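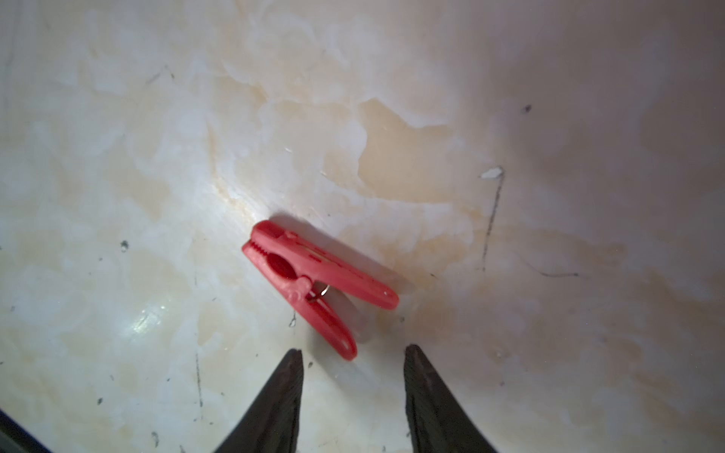
A red plastic clothespin with a toothed jaw and a metal spring.

Stimar Gives the Clothespin Its Own Place in the Home

New Luvilwood range puts colored clothespins and one open basin together

UVOV, June 2019. The household goods company Stimar is starting the sale of Luvilwood, a range of plastic clothespins in mixed colors which are sold together with a basin for keeping them. The range is available from today in the company's shop on Zawadzka Street in Uvov and by mail order. With each set the customer receives a printed leaflet about the care, the sorting and the storing of clothespins, and the same leaflet can be taken from the shop without buying anything.

Stimar is a producer of small things for the laundry room and the kitchen. Clothespins have been in its catalog from the first year, but until now they were packed in a thin bag, which most customers tore open and threw away. After this the clothespins had no home. They went in a coat pocket, in a jar under the sink, or they simply stayed outside on the line.

The company wanted to know more about this habit before it designed anything. In January it sent a short list of questions to its mail order customers and received 2,591 answers. In 807 of them, the customers wrote that their clothespins stay on the line the whole year, also in rain and frost. Many people added a remark by hand at the end of the page. The most common remark was that the clothespins are never in the room where the wet laundry is.

"We read these remarks for several weeks, and we were a little ashamed," Teresa Baran said at the presentation of the range. "We had been selling this product for a long time and we had spent all our attention on the spring. The spring is important, of course. But people were writing to us about the place where they put the thing down."

The first designs had a lid, and they were tested with families in Uvov. The lid was not a success. A person who hangs laundry has a wet sheet over one arm and only one hand is free. In most of the test homes the lid was lying on a shelf after a few days, and in one home it was already under a flower pot. The lid was therefore taken away from the design and the price of the set became lower.

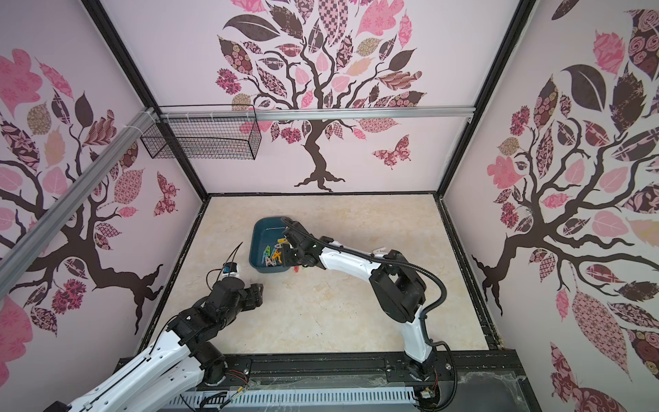 The families in the test also told the company something about color. Stimar had planned to sell each set in one color only, because this looks more elegant in a shop window. The families preferred the mixed ones. Children like to pick out the color they want. In homes where several people share one drying rack, each person took a color, and after that it was easier to know whose socks were hanging there. A bright clothespin is also found faster when it falls in the grass. For these reasons the mixed set is now the standard, and sets in one color can be ordered only by mail.

What is in the set

The Luvilwood set contains the clothespins and the basin. Extra clothespins are sold in packs of 10, either mixed or in one color, so a customer who has lost a few does not need to buy the whole set again. If a spring comes off or an arm breaks within 90 days from the purchase, the piece can be brought to the shop and exchanged there. The receipt is enough, and the box does not have to be kept.

The clothespins have teeth in the jaw, and this was a subject of long discussion in the company. Teeth hold a heavy towel well, but on a thin blouse they can leave a line. The leaflet recommends to put the clothespin on the side seam or under the arm, where a small mark will not be seen, and to hang knitted things over the bar without any clothespin.

Advice from the leaflet

The leaflet was written in the Stimar shop from questions that customers ask most often. The company permits newspapers and magazines to reprint the following part in full.

1. Empty everything out. Take the clothespins from the line, from the pockets, from the window sill and from the bottom of the washing machine. Put all of them on a table or on the floor, in one heap. It is much easier to sort them when they are lying flat and not on top of each other in a deep bag.

2. Press each one. A good clothespin opens without noise and closes by itself. If it makes a cracking sound, look at the place where the spring sits. Plastic which has been in the sun for a long time can become pale and it breaks suddenly, usually when a full duvet cover is hanging on it.

3. Look in the jaw. Dust and small threads collect between the teeth. An old toothbrush with some dish soap is enough for cleaning. Rinse with lukewarm water, shake it well and leave the clothespins open to the air overnight, so that water does not stay in the spring.

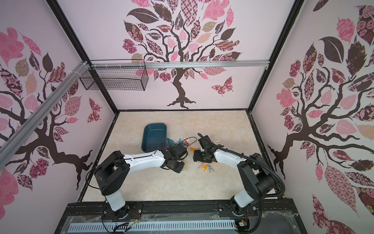 4. Decide about the colors. If you live alone, you can skip this step. In a bigger household, give every person one color, or use one color for delicate things and the others for towels and bed linen. Do not make too many rules. Two or three are remembered, and more than this are forgotten until the next wash.

5. Put them back where you use them. The basin should stand near the line or the drying rack at the height of your hand. If the line is outside, carry the basin out with the laundry and bring it in again when the laundry is dry. A corner by the balcony door is a good place.

6. Keep a few for the kitchen. A clean clothespin closes a bag of flour or rice very well, and it can hold a recipe on the edge of a shelf. Choose a color that is not used for the laundry, and leave these ones in the kitchen drawer.

7. Repeat it when the season changes. In spring the line goes outside and in autumn it comes in again, and on both occasions the clothespins are in your hands anyway.

A small thing, but used very often

Stimar has received the question if a clothespin really needs a leaflet. The company's experience in the Zawadzka Street shop is that customers stay longer at this shelf than at any other shelf. They press the clothespins, they compare them with the ones of their mother, and they tell where they lost the last ones. Some ask for advice about wool, some about the smell in a closed basket, and many ask how to take a spring back to its place when it has jumped out.

For this last question the shop has now a small table near the window. Customers can bring their own clothespins, of any make, and learn how to put the spring back with the help of a flat screwdriver. It takes a bit of patience the first time. The spring must lie in its groove on both sides, otherwise the two arms will cross and the jaw will not meet. Children may take part together with an adult. The table is open during the normal hours of the shop and there is no charge. 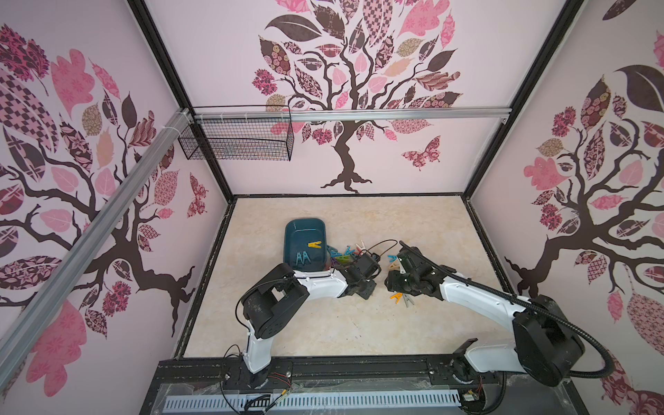
In the opinion of Tadeusz Żak, the sorting is the part that people enjoy and the putting away is the part they leave for tomorrow. He told the guests at the presentation that he had kept his own clothespins in a paint bucket for years, and that he did not see any problem with it until he needed the bucket for paint. He would like also to see a smaller basin for people who have only a rack over the bathtub, and he asked the company to think about it.

Stimar confirmed that a smaller basin is being prepared. It will be offered without clothespins, for customers who are satisfied with those they have. The date of sale and the price will be announced when the tests in the homes are finished. Families in Uvov who would like to take part in these tests can leave their name in the shop. A balcony or a garden is not necessary, and homes where laundry is dried only inside are especially welcome this time.

Worn out clothespins of all makes can be left in the box beside the shop entrance. Customers are asked to take out the metal spring before, if they can do it without force.

About Stimar

Stimar makes and sells household goods for laundry, kitchen and storage. Its shop is on Zawadzka Street, Uvov. The company also sends its products by mail order, and a printed catalog is free on request.

Contact for the press

Teresa Baran
Stimar, Zawadzka Street, Uvov

The leaflet and samples of the Luvilwood range are sent to editorial offices on request. Please state which colors are wished.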